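Cotton napkins come out of the wash stiff and with a crooked edge

Posted in Home and Laundry
Tags: cotton, napkins, ironing, hard water

Olga Montoya
Member, Luston

Hello everybody. I have a small guest house with breakfast and since March I use cloth napkins in place of paper. I bought them from Folgate, plain cotton, different colours. When they were new they were soft and square and I was very happy with them.

Now they have maybe two months of washing and I have two problems. First, they become stiff like cardboard when they dry. Second, many of them are not square any more. If I fold one in half, the corners do not meet, and one side is longer by the width of my finger. On the breakfast table it looks careless.

I wash them at 60 degrees with normal powder and a good amount of softener, then I hang them on a rack in the kitchen overnight. In the morning I iron them before six, so I do not have much time for each one.
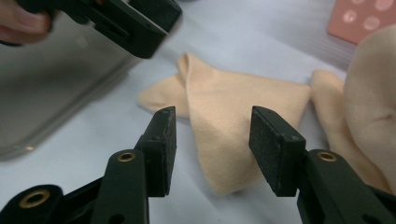 I already tried less powder, and it helped a little but not enough. My neighbour says the water in Luston is very hard and I should buy a machine filter, but it is expensive and I do not want to buy it if the reason is another one. Does somebody know what I am doing wrong? And can the crooked ones be saved, or should I cut them for cleaning cloths?

Thank you in advance, and sorry for my English.

3 replies

Kaewmanee
Regular member

Your English is fine, Olga. I worked for some years in a hotel laundry, so I can tell you how we did it there.

The stiffness comes from two things together, the hard water and the softener. Softener leaves a coat on the cotton, and after many washes this coat holds the minerals and old powder inside. It also makes the napkin bad at taking up water, and for a napkin this is a pity. Stop the softener completely. Then do one wash with no powder, only a cup of white vinegar in the drum, at 60. After that a normal wash with the powder dose for hard water, which is written on the packet. Do not mix the vinegar with any bleach, please, this is dangerous.

Drying overnight on a rack in a closed kitchen also makes cotton hard, because there is no air moving. Shake every napkin strongly two or three times before you hang it. If you have a tumble dryer, ten minutes at the end is enough.

For the crooked shape, it is usually that the fabric was cut a little off the grain in the factory. You can pull it back when it is still damp. Take two opposite corners, the ones which are too near to each other, and pull slowly. Turn it over and pull again. Then iron at once, pressing along the threads and never from corner to corner. The iron going diagonally is what makes many of them crooked in the first place.

I would not cut them yet. In our laundry we could bring back most of the bad ones - only those with a twisted hem stayed crooked, and for these you have to open the hem and sew it again.

Inano

just buy polyester ones, I have the same 50 for years and never iron them

Olga Montoya
Member, Luston

Thank you Kaewmanee, this is very clear. I did the vinegar wash on Monday and already the water looked cloudy in the door, so I think there was a lot of softener inside. The napkins are softer but not like new. I will do it one more time.

The pulling works for the most of them. I was always ironing from corner to corner, it seemed quicker. Some have the twisted hem as you say, I put them in a separate bag for the winter when I have fewer guests and can sew.

Inano, I had polyester before and the guests complained that it only moves the coffee from one place to another. But thank you also.

One more thing, if somebody still reads this. Can I put a little starch after the vinegar wash, only for Sunday breakfast, or will they be hard again?

Kaewmanee
Regular member

A light spray when you iron is no problem, it goes out at the next wash. Do not put it in the machine.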